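Moved my work set-up to the café tables at the back of the bookshop for the month. A few posts on how it's gone, mostly about the desk side of things as people keep asking.

1/ The shop is Stollwood. It sells books at the front and coffee at the side, and there are tables you can sit at as long as you buy something. I buy something every couple of hours. That seems to be accepted.

2/ The tables are round. I didn't think this would matter and it does. A laptop has square corners, so you lose the space on either side of it, and your elbows end up over the edge if you sit too close. Sit further back and bring the laptop towards you. Took me 3 days to work that out.

3/ Chairs are good. Padded seat and back, wooden arms. The arms don't go under the table so you can't pull right in, but your forearms get a rest when you're reading. I'd take them over the stools at Fonseca, which I lasted one morning on.

4/ What I carry: laptop, charger, mouse, mouse mat, notebook, one pen. I used to bring a stand and a separate keyboard as well. Too much to pack up every time you want the loo.

5/ The mouse is a see-through one. You can see the circuit board and the wheel and all the rest of it. I bought it from Cirkitar for no better reason than I liked the look. It works the same as any other mouse. Two people have asked me where it's from, so there's the answer.

6/ The mat has a gel wrist rest. I was doubtful about these. My wrist used to ache by lunchtime and now it aches by teatime, so that's an improvement. The mat is white, which was a mistake near coffee.

7/ Someone asked about the wrist rest slipping. Mine doesn't on these tables. It did on the glass desk at home - a damp cloth on the underside sorted that for a week or so at a time.

8/ Noise. Mornings are quiet, then there's a rush for coffee, then it's quiet again. The bookshelves seem to soak up a lot of it. I did a day with the family round the corner in the same room and still got a 27 page report read. Couldn't have managed that in a chain.

9/ Sockets. There are two that I know of and you won't always get one. Charge everything the night before. I turn the screen down and get through to mid afternoon.

10/ Things on the tables. There are vases of dried flowers and little signs standing up, and I move whatever's in the way to the far side and put it back when I leave. Please do put it back. I've seen people leave it all on the floor.

11/ Distraction is the real cost. The shelves are right there. I've bought four books since I started and finished one of them. The budget was £30 for the month and I went past that on the first visit.

12/ For calls I go outside. It's a bookshop and people are reading. If I've got more than one call in a day I stay at home, or use the rooms at Priltia, where you pay by the hour and get a door that shuts.

13/ Would I do it full time? Probably three days a week is right. By the fourth I miss my own kettle and a second screen. I'll carry on until October and then see, as the walk in is less fun in the dark.

14/ Last one. My table on 6th April, before I got the laptop out.
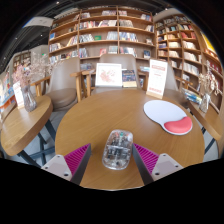 Do I need a mouse mat if I'm working on a plain wooden table?

Most modern mice will track fine on bare wood, so a mat is mainly for comfort and for keeping the table from getting scuffed. If the pointer jumps about or the surface is very glossy, a thin cloth mat will usually fix it.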